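## 3.2 Small flames and the memory of a room

In the second part of the survey we asked the participants which smell they connect most strongly with a celebration at home. We expected answers about food. In fact, of the 892 completed forms, a large share named the moment when a candle is lit or blown out, and many respondents wrote a few lines about it without being asked. The forms were collected in two towns, Melano and Magaña, and the wording of the question was the same in both.

The answers from older participants were longer — often they described the room, the curtains and the voice of a relative before they came to the smell itself. Younger participants wrote more briefly and named the cake first.
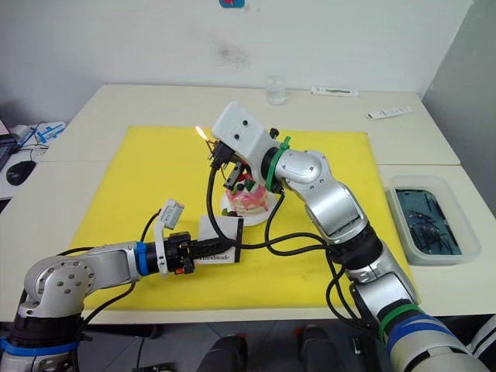
*Ngaio Baxter and Oksana Chornovol*

**Figure 3.** A lighter flame near a small decorated cake on a round white plate.

We coded each answer by hand, using 36 categories taken from our pilot study in March. Where the two coders did not agree, the answer was discussed and, if necessary, placed under "mixed". The category "burnt wick" was difficult to keep apart from "match or lighter" (cf. Figure 3), as several participants used both words in one sentence. We decided to join them for the analysis.

One limitation should be mentioned. The forms were filled in at home, and we do not know if other members of the family helped with the answers. In Magaña some forms from the same street contain almost the same phrases. We kept these forms, but we report the results for each town separately in the next section.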